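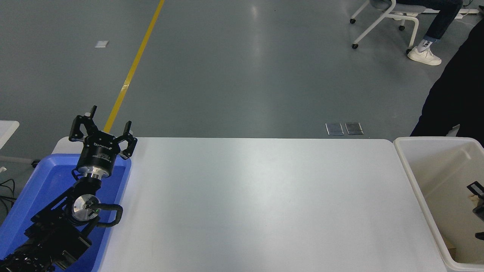

Osvaldo Marras 上个月来信问，打包台上到底该留多少东西，他那边的台面总是堆到下班才有人收。这个问题问的人不少，本期就说说台面、托盘和白色大箱子的分工，顺带讲一讲揉皱的包装纸怎么处理。

先说台面。Belora 仓的做法是，一单做完，桌上什么都不留。胶带、剪刀、面单都不放在桌面上过夜，零碎小件进蓝色托盘，托盘固定在桌子左侧，不跟着人走。白色塑料箱放在右手边，比桌面宽松，纸板、支架一类的东西可以先丢进去，等换班时再分。左边放要用的，右边放不急着用的，新来的人第一天就按这个摆，习惯了以后不用低头找。

台面用浅色是有好处的。牛皮纸屑、断掉的扎带、掉下来的小螺丝，落在白桌面上一眼就看得到。从前 Takance 那边用深色桌垫，小零件常常跟着垫子一起被卷走，二月换成白桌以后，漏件登记从一个月 21 条降到 2 条。桌垫现在还堆在库房门后，谁需要可以来拿，尺寸偏长，要自己裁。

擦桌子用微湿的布，擦完晾一会儿再开始下一单。不要用酒精反复擦同一块地方，时间久了表面会发黏，纸箱推过去不顺手。

再说纸。填充用的牛皮纸拆下来，多数人顺手一揉，团成一团扔在桌上，打算过会儿再扔。一团不占地方，几团下来就把面单挤到地上了。
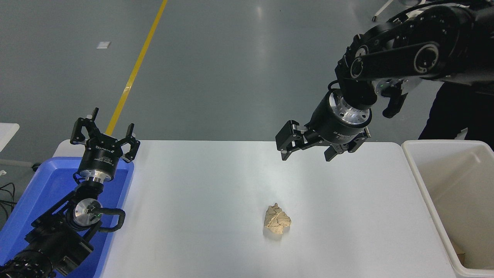 有读者在回信里说，揉过的纸其实比平整的纸更好用，塞在杯子和罐子的空隙里不容易滑，问能不能专门留着。可以留，但要看情况。没沾胶、没有油渍、没有撕成条的，抖开压一下，放进纸类回收箱，下一单当填充。沾了胶带的直接丢，胶面会粘住里面的东西，收件人拆起来麻烦。已经用过几轮、捏上去发软的也丢，撑不住重量。

Pallotix 线上的规矩更简单：纸团不过夜。下班前看一眼桌面，有就收走，没有就关灯。他们备了一只回收箱，装满大概要一周，满了由当班的人推到后门。

地面也请一并留意。通道上的黄线是走车用的，纸片、标签底纸掉在线内要马上捡，轮子压过去会粘在地上，刮起来费工夫。空箱子不要压线放，哪怕只放一分钟。

物料方面，蓝色托盘这次补了 32 只，已经送到 Ibrahim 库房，各组按桌领，一桌一只，旧的裂了边再换。白色大箱暂时没有新货，盖子倒是有多的。牛皮纸按卷领，每组先领一卷，用完拿空纸芯来换，登记本挂在门内侧。

下一期写胶带座的摆法和刀片的更换，有想问的，周四中午前把条子投到茶水间的信箱里，写上组名就行。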